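Govier council: the leaked emails and Dafis's "apology"

Started by hopkin_hal, 17 January 2020

hopkin_hal
So Rhun Dafis has put out a statement. He's "sorry if anyone felt left out" of the Moltora contract talks. Has anybody read the emails? He tells Myfanwy Kneath to keep the bus money off the agenda until after the vote. I don't see how you feel left out of a meeting you were never told about.

marlpit
I read them. There are 15 pages and half of it is people arranging lunch. The agenda line is on page 8 and it could mean what you say, or it could mean the paperwork wasn't ready. I'd want to see the reply, and it isn't in there.

hopkin_hal
Funny how the reply is the bit that's missing.

tess475
Missing because whoever leaked it didn't want it in, maybe? Kneath fell out with the Flonard crowd in December and now her inbox is all over town. I don't trust Dafis — never voted for him — but I don't trust a leak with no name on it either.

marlpit
Same here. And Dafis chairs transport, so him writing to her about bus money is his job.

oldgate
His job is to do it in the open. He took 3 trips to the Moltora depot and declared one. That's in the register, no leak needed. Marlpit, you'd give him the benefit of the doubt if he drove off in one of the buses.

marlpit
The register gets updated late for all of them. Go look at your own guy's page. 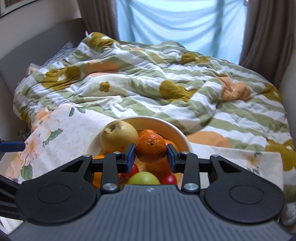
tess475
Can the council still back out of the contract?

oldgate
Only until it's signed, and the clerk's office told me that hasn't been done yet.

hopkin_hal
Then they should hold off until the full emails are out. I've asked for them in writing. I expect to get a lot of black ink.

marlpit
Post whatever comes back, all of it please — including the lunches.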